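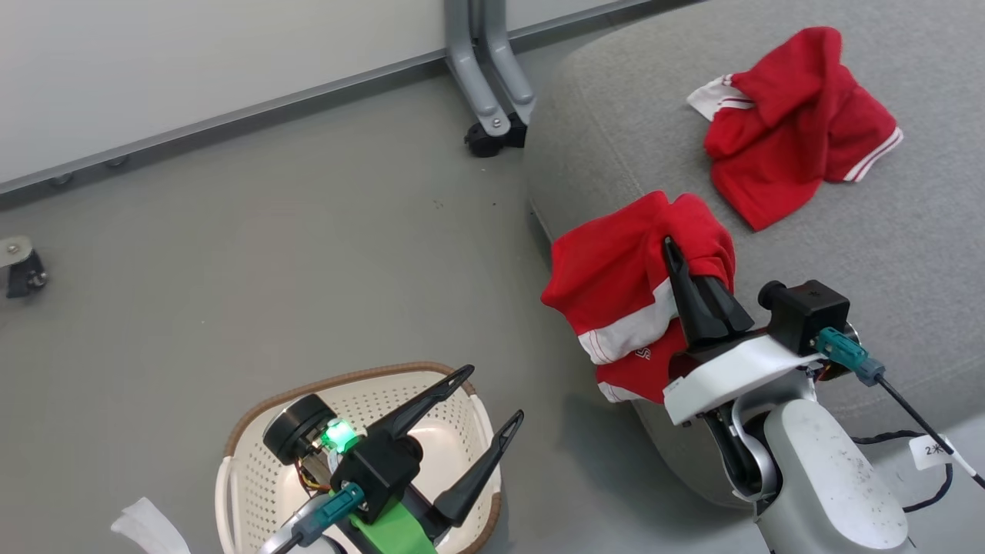 Página 77

Como sair de uma rede social sem perder os contactos

Eu fiz isto em outubro com a minha conta na Stillik. Tinha lá cerca de 800 contactos.

Primeiro, abra Definições e escolha "Exportar lista". O ficheiro demora até 3 horas a chegar ao correio. Guarde-o em 2 lugares.

Depois escreva às pessoas importantes e dê o seu novo endereço. Só então carregue em "Encerrar conta".

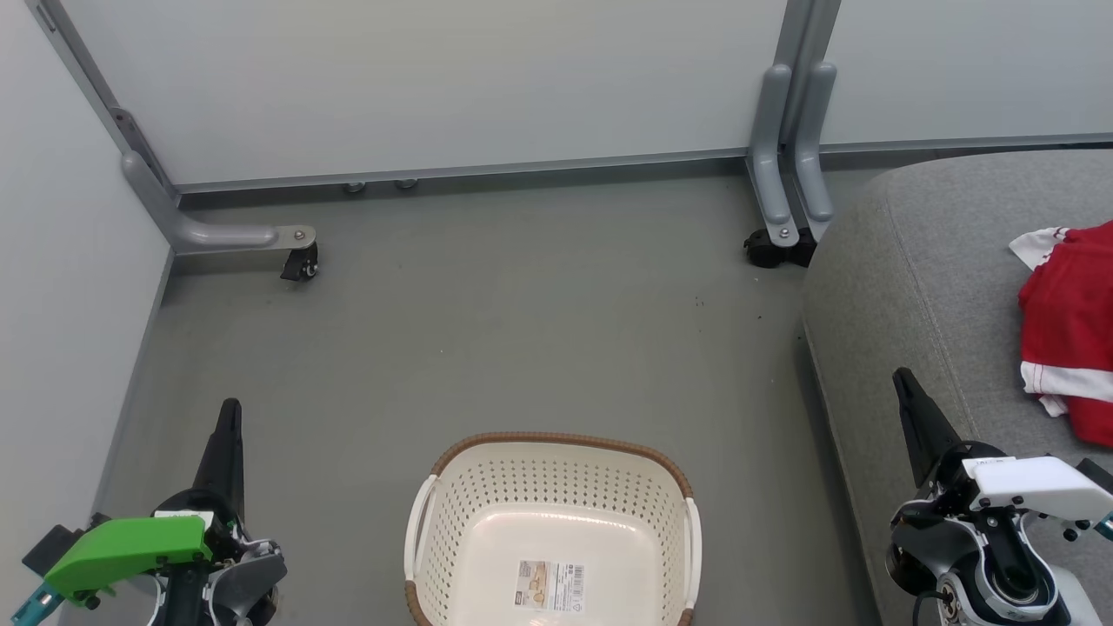 Um leitor respondeu que na Zesska o botão está escondido no menu Privacidade, e que convém retirar antes o telefone.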